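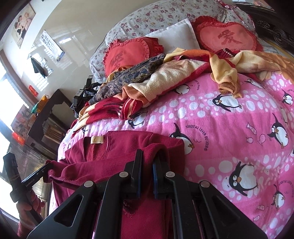
Forro polar granate, doblado sobre la cama.

Cómo lavar y cuidar el forro polar para que siga suave muchos inviernos

¡Me encanta el forro polar! Pesa poco, abriga muchísimo, se seca en un rato y aguanta años de monte, sofá y paseos con el perro. Y aun así casi todos los que veo por ahí están apelmazados, llenos de bolitas y con ese tacto áspero de toalla vieja. La buena noticia es que casi siempre tiene arreglo, y que cuidarlo bien cuesta menos trabajo que cuidarlo mal.

Lo que sigue es lo que hago yo en casa con las chaquetas, las mantas y hasta los gorros. Llevo un montón de inviernos probando cosas (algunas con resultados bastante tristes, ya llegaremos a la secadora) y esta es la rutina con la que me he quedado.

Qué vas a necesitar

Detergente líquido suave, sin suavizante incorporado
Una bolsa de malla grande para lavadora
Un cepillo de cerdas blandas, o uno de ropa
Un quitapelusas eléctrico o una maquinilla de peine
Una toalla seca y un sitio con algo de aire

El cepillo que uso es un Brusero de mango corto que ya tiene sus años. Cualquiera parecido sirve mientras las cerdas cedan al apretarlas con el pulgar. Si pinchan, déjalo para las alfombras.

Antes de lavar

Lo primero es preguntarse si hace falta. Un polar que solo te has puesto un par de tardes encima de una camiseta limpia se refresca de maravilla colgado en el balcón una noche. Yo lavo los míos cada cinco o seis usos, y las mantas una vez al mes en temporada.

Cuando toque, vacía los bolsillos (¡los pañuelos de papel son el enemigo!), sube todas las cremalleras y cierra los velcros. El velcro abierto se engancha en el pelo del tejido y lo levanta a tirones. Después dale la vuelta a la prenda, mangas incluidas, y métela en la bolsa de malla.

Mira siempre la etiqueta. La mayoría de los polares son de poliéster y admiten 30 grados sin rechistar, pero los hay con mezcla de lana o con membrana cortaviento, y esos piden otro trato.

Las manchas, aparte y primero. Para la grasa me va muy bien una gota de jabón de platos extendida con el dedo, sin frotar, y diez minutos de paciencia. Para el barro, al revés: déjalo secar del todo y cepíllalo en seco. Si lo mojas fresco, lo empujas hacia dentro.

El lavado

1. Programa delicado o de sintéticos, a 30 grados o en frío.

2. Detergente, la mitad de lo que pondrías para una colada normal. El polar retiene mucho jabón, y ese resto es en buena parte lo que lo deja tieso.

3. Nada de suavizante. Ya sé que apetece, pero recubre las fibras, las pega entre sí y les quita capacidad de soltar la humedad. Si el agua de tu zona es muy dura, añade un aclarado extra y listo.

4. Centrifugado a 600 revoluciones. Con eso sale escurrido de sobra, porque el poliéster apenas absorbe agua.

5. Lava los polares juntos y lejos de las toallas. El algodón suelta pelusa, y un polar oscuro la recoge toda. Una vez metí una chaqueta azul marino con dos toallas blancas y estuve una semana entera sacándole pelillos.

A mano también se puede, claro. Barreño con agua templada, detergente bien disuelto, la prenda en remojo 13 minutos o así y unos cuantos apretones suaves. No la retuerzas: enróllala en una toalla y aprieta el rollo con las manos.

El secado

En horizontal o en una percha ancha, a la sombra y con corriente. En enero, con la ventana entreabierta, una chaqueta gruesa se me seca de un día para otro, y las finas en una tarde.

Y ahora la secadora. Mi primera manta Ellery, que era una nube, entró a temperatura alta y salió con las puntas de la fibra medio fundidas. Eso no se recupera. Si no te queda otra, usa el programa de aire frío y saca la prenda cuando aún esté un pelín húmeda. Los radiadores tampoco, por mucho que tienten, y la plancha ni acercarla.

Cómo devolverle el pelo

¡Mi parte favorita! Con la prenda todavía algo húmeda, sacúdela fuerte un par de veces y extiéndela en una superficie lisa. Pasa el cepillo en una sola dirección, con pasadas cortas, empezando por los hombros. Luego repite en la dirección contraria – verás cómo se levanta la fibra – y termina otra vez a favor. En los puños y en la zona del cinturón, donde más roza, insiste un poco.

Si hay bolitas, espera a que esté seca del todo. Tensa el tejido con una mano y pasa el quitapelusas con la otra, casi sin apoyar. El mío es un Jamthorpe sencillo, a pilas, y lo vacío cada dos por tres: con el depósito lleno deja de cortar y empieza a tirar. Cuidado al acercarte a las costuras y a la etiqueta, que un descuido ahí acaba en agujero.

Con una chaqueta muy castigada quizá necesites dos o tres sesiones. Vale la pena.

Guardarlo hasta el próximo frío

Siempre limpio y seco. Yo los doblo sin apretar, con las mangas hacia dentro, y los apilo en cajas de tela, los gruesos abajo. Uso unas cajas Eten que caben justas bajo la cama, con tapa de cremallera. Las bolsas de vacío ahorran muchísimo sitio, pero aplastan el pelo durante meses y luego cuesta lo suyo levantarlo, así que las dejo para los edredones.

Dudas que me llegan a menudo

¿Se puede usar vinagre? Sí, un chorrito en el cajetín del suavizante ayuda a arrastrar restos de jabón. El olor se va al secarse.

¿Y la electricidad estática? Suele ser cosa del aire seco. Tiende la prenda un rato en el baño después de ducharte y baja bastante.

¿Suelta microfibras? Sí, sobre todo en los primeros lavados. Hay bolsas de malla muy tupida que retienen una parte, y lavar menos veces, en frío y con el tambor bien lleno también ayuda.

¿Sirve todo esto para las mantas de borreguito? Casi todo, aunque en esas el cepillo tiene que ser muy, muy blando y conviene desenredar antes los mechones con los dedos.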